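Two Arms, One Marble Floor

The Isero workshop smells of cut aluminum and coffee, and on a good evening you can hear the arms before you see them – a thin, busy whir from behind the shelving at the far end of the room. Follow it and you come to Nistness, a two-armed robot cell that a handful of members have been putting together since last September, mostly after work, mostly on one bench.

I had planned to stay an hour. I stayed until they turned the lights off!

The idea began with a single arm and a pile of toy blocks. One arm can pick things up and put them down all day long, but it can't hold a box open while it fills it, or steady a jar, or pass something to itself. So the group built a second one to match, and then found they needed somewhere for the pair to live. The first frame was lumber and wobbled every time a shoulder joint stopped short. The second was aluminum extrusion, which cost more and took 14 evenings to get square, and it has barely moved since.

The whole project has come in at nearly $800 so far, not counting the first set of servos, which are in a coffee can under the bench with their gears stripped. Money goes to the joints first. Everything else gets whatever is left, and I love how that shows. The floor has a marble pattern grand enough for a bank lobby, and it has the scratches to prove that two robots work on it.

Block practice is the daily bread here. A session means setting out a few colors, letting the arms reach and grip and let go, and then doing it all over again with the blocks turned some other way.
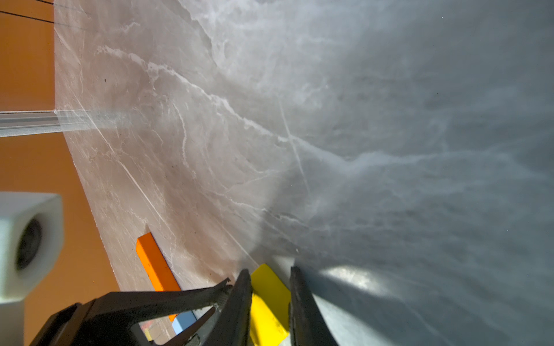
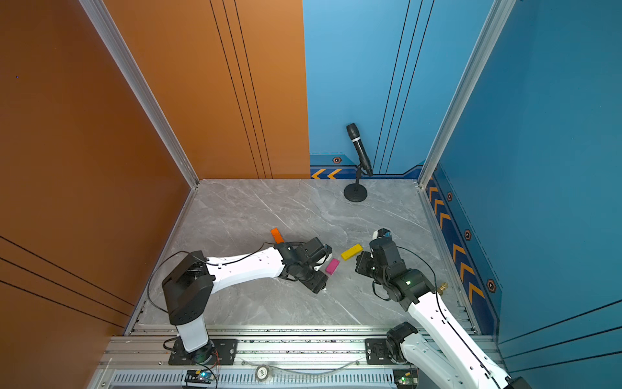
Block practice in the Nistness cell, from close to the gripper and from outside the arms.

Getting the Grip Right

If you have never tried to make a machine pick up a plastic block, you might think the hard part is finding it. The builders told me they spent far longer on the last half inch. Come in too high and the fingers pinch a corner and the block spins away. Come in too low and they drag along the floor, and the servos strain and start to heat up.

Their answer is a small program called Cleno, which watches how hard each joint is working and eases off when the effort jumps. It's a short piece of code, and it went through 12 versions before anyone trusted it enough to leave the room. They keep a log of every attempt, good or bad, and when I visited the counter stood at 3577. The early pages are rough reading. Then the notes get shorter, and whole evenings go by with nothing written down but the start time.

Cables were the other long fight. An arm that can swing its wrist nearly anywhere can also wrap its own wiring around its elbow, and the group tried clips, sleeves and a spring from a desk lamp before settling on generous loops. Leave enough slack at the shoulder, they say, and check it before each run.

What Comes Next

The next job is a handoff, with one arm giving a block to the other in midair. It has worked on the bench a few times at very low speed. A sister project at the Mangubat makerspace across town is building from the same drawings, and the two groups swap parts and settings when somebody has a car free.

Isero opens its doors to visitors again this summer, and the cell will be running. Bring something small you'd like to see picked up – they keep a shelf for it.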